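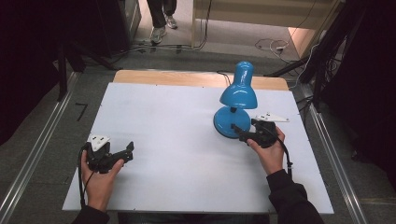

Does the packing crew lose hours when the arms come in?
So far the hours are the same, the jobs inside them moved around.

That was the first thing asked at the Costdale open evening and it got asked again at the coffee table, so it goes at the top of the page. Short gallery this time. More when I get a minute.

Black grippers, one in each hand, blue desk lamp on the white board. The right one has its jaws at the base of the lamp.

Background for anyone new. Hillamura packs small household stuff at Costdale, up to 395 orders on a busy shift. The Celleo arms went in on line two in March. Lifting and box closing went to them, mostly. What came the other way is teaching work - people from the floor doing the handling themselves, grippers in hand, so the arms have something to learn from. Twelve of the crew are signed up for it. Blocks of 55 minutes, then a proper break, then back to the line or another block.

What people say about it, from the notes on the board by the lockers:

- easier on the back, harder on the wrists
- you slow way down, takes a week to stop rushing
- nice to be asked how a thing should be picked up, first time in years
- want the pay grade sorted before summer (so do I)

Grade question is with Vuorinen, who run the training side. Teaching blocks are paid at line rate for now and a lot of us think thats low. It's on the list for Tuesday, 2 pm, upstairs room. Come even if your on lates, they'll cover you.

Still open: who gets first pick of blocks, and whether nights get any at all. Sign up sheet is by the time clock, questions to extension 255.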